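Equipment planning for benchtop robot cells

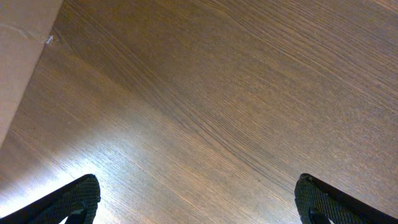 This page was last changed in June, at 14:24.

Equipment planning for benchtop robot cells is the work of choosing, costing and scheduling the purchase of a small robot arm and everything that has to be bought with it. The term is mostly used by colleges, repair shops and light manufacturers that fit a single arm to a table or workbench. Larger installations are normally handled under plant engineering and have their own budgeting rules.

Scope of the budget

A budget for a benchtop cell is usually divided into the arm, the gripper, sensing, the work surface, guarding, software and labour. The arm is the largest single line in most plans, but it is seldom more than half of the total. Items often left out of a first draft include spare finger pads, cable ties and chain, an emergency stop within reach of the operator, freight, and the electrician's time.

Grippers are priced separately from arms. Two-finger parallel grippers are the common choice for mixed handling. Buyers compare them by opening width, closing force and the surface of the fingers. Textured finger faces are sold for general gripping, and plain ones for parts that mark easily. Pads wear and are treated as a consumable.

A camera at the wrist moves with the gripper and can look down past the fingers at the table. A fixed camera on a post gives a steadier view but needs its own mount and a longer cable. Some plans allow for both.

Work surface and lighting

The table is often already owned and is entered in the plan at no cost. It should still be assessed. A strongly grained wooden top may give a vision system more pattern to deal with than a plain one, and a surface with any sheen can throw a patch of glare into the camera's view when light comes from one side. The usual remedies are a matt mat, a diffuser or a change in the position of the lamp, all of which are cheap next to the arm.

Costing methods

Two methods are in general use. In the line-item method each part is quoted and added up, with a contingency on top. In the staged method, set out by Osamu Sasaki in his planning notes for the Gutley workshops, money is released in steps: arm and gripper first, sensing second, guarding and final wiring before the cell is put into regular use. Declan Geraghty criticised the staged method on the grounds that guarding bought last tends to be guarding bought badly, and proposed that it be paid for in the first stage.

At Gutley the gripper, mount and spare pads were budgeted at $1,145 and the wrist camera, lighting and cabling at $2,467. Freight was not included in either figure. Delivery of the gripper was quoted at 14 weeks.

Leasing

Leasing suits short projects and buyers with little capital. The Jarel and Prokau catalogues both list lease terms of 24 months. Consumables and damage to fingers are normally excluded.

See also

Shboul cell layout
Gripper selection
Maintenance budgeting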